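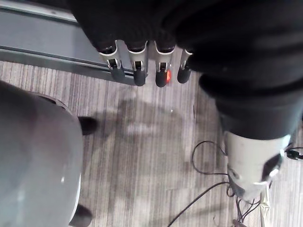

The four-fingered hand and its black sleeve over the carpet at Tirnano, with the cables of the covered arm at right.

The technician who looks after the robot at Tirnano starts with the sleeves. Before the controller is on, before the first coffee, she runs her palm down the black fabric and feels for anything hard underneath.

"A cable tie that has slipped, usually," she says. "If it sits over a joint, the fabric bunches up there and the arm works against it all day. You don't see it in the motion. You see it in the motor current, maybe a week later."

She has looked after the machine for two years. Tirnano bought it for handling trials, mostly small parcels and soft goods, and for the first few months it was maintained by whoever had programmed it last. The logbook from that period is four pages long. Hers fills a binder and a half, and she still writes it by hand.

The current entry count for the hand is 2,853 hours. She reads it off the controller every morning and copies it down, along with the temperature in the room. The fingers get a full check every 100 hours: tip pads, joint play, the screws in the metal housings.

"The pads are what wears," she says. "Rubber on cardboard. The tip goes shiny first, then it starts to slip, and then someone turns up the grip force to make up for it. That's how you get a damaged finger. I would much prefer they came to me and asked for a pad."

The pads come from Avix, which also makes the sleeves. She changes all four together even when only one looks bad. Mixed pads gave her trouble early on, when a new one next to three old ones took most of the load and tore at the base. Changing a set takes her half an hour, and most of that is cleaning off the old adhesive.

Asked what causes the most stoppages, she answers before the question is finished. Cables.

"The arm can reach a lot further than a cable wants to go," she says. "So you leave slack. Then there's too much slack, and it hangs, and it finds something to catch on. I have moved the clips on this thing more times than I've changed any part."

Her method is simple. She puts the arm in the longest reach the program uses, with the power off and a second person supporting it, and fixes the cable at the wrist so that it has a hand's width to spare. Then she folds the arm all the way in and looks at where the loop falls. If it touches the floor she takes some back at the elbow. Velcro straps go on first, for a day or two of running, and plastic ties only after that. She cuts the tie ends flush with nippers. Scissors leave a point that goes through the sleeve.

The worst repair so far was in June. A finger on the hand stopped reporting its position halfway through a run, came back, and stopped again. The software people suspected the driver board and ordered one from Pelletier, the distributor. It cost 349 dollars and took nine days to arrive. The fault was still there after it went in.

"It was the connector," she says. "One pin had backed out, just enough. When the hand pointed down, the weight of the cable pulled it apart, and when you turned the hand up to look at it, it made contact again. So every time we inspected it, it was fine."

The old board is in a drawer, labeled as good. Since then she tests each connector with the hand hanging straight down, tugging lightly while a colleague watches the readings. She has added the step to the checklist as item 2, right after the emergency stop.

Calibration comes after any work on the fingers. The hand is lowered over open floor with nothing in its grip, and each finger goes through its range alone, then all four together. She has tape marks under the workbench for the arm's parking position and redoes them when they start to curl. The floor itself she would change if she could. The room was an office before, and carpet fibers end up in everything with a wheel or a fan.

"We vacuum more than we grease," she says.

Tirnano has a service contract with Sonbridge for the arm joints, and those she does not open. Sonbridge comes twice a year with its own tools and takes most of a day. She used to resent it a little, she says, but she has come around — the joint seals need a press she doesn't have, and she has enough to do from the wrist down.

Her advice to a shop getting its first machine of this kind is to order spare sleeves with it. They have two sets, one on the robot and one in the wash, and the delivery time for a third is currently eleven weeks.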